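Werkstattbuch, Oktober, Sonntag, 8:40 Uhr

Leimversuche, Fortsetzung. Naheed hat den Schlüssel gestern wieder im Topf mit den Schraubzwingenkappen deponiert, ich habe ihn nach zehn Minuten gefunden. Neuer Rekord.

Stand der Dinge: Der Hautleim von Vukčević ist angekommen, ein Sack Perlen, der nach Pferd und ein wenig nach Schulaula riecht. Ansatz wie beim letzten Mal, 200 g Perlen auf 600 ml kaltes Wasser, über Nacht quellen lassen. Heute früh war alles schön aufgegangen, keine harten Kerne mehr. Der alte Ansatz vom Fensterbrett hatte dagegen Haut und Pelz gebildet und ist entsorgt. Spyros behauptet, man hätte ihn noch nehmen können. Spyros behauptet das auch von Joghurt.

9:15. Wasserbad auf 60 Grad. Der Regler vom Zekuveck-Kocher zeigt 60 an und meint 71, das steht hier schon zweimal im Buch und wird wohl auch ein drittes Mal niemanden davon abhalten, dem Display zu glauben. Bitte mit dem Glasthermometer messen. Bitte das Glasthermometer danach abwaschen.

Vier Probenpaare Fichte auf Fichte, Längsholz, frisch abgezogen. Zwei Paare vorgewärmt auf der Heizung, zwei mit Raumtemperatur, und die ist bei uns im Oktober eher eine Verhandlungssache. Bei den kalten gelierte der Leim, bevor ich die Zwinge richtig zu hatte. Bei den warmen blieb Zeit genug zum Ausrichten und sogar zum Fluchen. Fugen sauber, wenig Austritt. Proben mit W1, W2, K1, K2 beschriftet, Bleistift, Hirnseite.
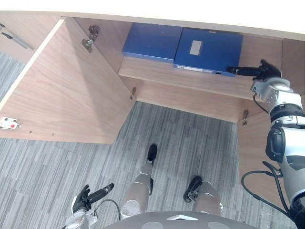

10:50. Zwischendurch den Hals von Lejlas Gitarre angesehen. Der Riss am Halsfuß ist schon einmal mit Weißleim geflickt worden, vermutlich mit viel Liebe und mit Sicherheit ohne Zwinge. Der muss komplett raus, auf altem Weißleim hält Hautleim gar nichts. Erster Versuch mit warmem Essig und Wattestäbchen: Er wird weich, aber langsam. Zweiter Durchgang nach dem Mittag. Eleni schwört auf Dampf, Eleni hat allerdings auch schon mal eine Decke abgedampft, die eigentlich dranbleiben sollte – das steht hier auf ihren eigenen Wunsch nicht im Detail.

13:30. Essig, Runde 2. Jetzt kommt das Zeug in Fäden heraus. Ich rieche wie ein Gurkenglas. Fuge mit feuchtem Lappen nachgewischt, Hals steht zum Trocknen im Ständer neben der Hobelbank. Vor Dienstag nicht anfassen, auch nicht »nur mal kurz gucken«.

Bruchproben vom letzten Ansatz, zum Vergleich: Der beste Wert lag bei 783 N, danach riss das Holz und nicht die Fuge. Das schlechteste Paar fiel beim Einspannen auseinander und wird hier aus Gründen der Würde ohne Zahl geführt. Der Fertigleim von Pirnix lag brav dazwischen. Naa findet, damit sei die Sache entschieden und wir könnten aufhören, sonntags Tierhaut zu kochen. Ich finde, bei einem Instrument, das irgendwann wieder jemand öffnen muss, ist sie das noch lange nicht.

Offen:
Regler reparieren oder Zettel ankleben (realistisch: Zettel).
Bei Sundum nach feinerem Leinen zum Abseihen fragen, das jetzige lässt Klümpchen durch.
K1 und K2 noch einmal mit etwas dünnerem Leim wiederholen. Verdünnung aufschreiben, Spyros, mit Milliliterangabe, »ein Schluck« ist keine Einheit.
Rest vom Ansatz ist im Kühlschrank, Schraubglas, beschriftet. Es ist kein Apfelgelee.

15:10. Kocher aus, Stecker gezogen, Pinsel ausgewaschen. W1 und W2 bleiben bis morgen in den Zwingen.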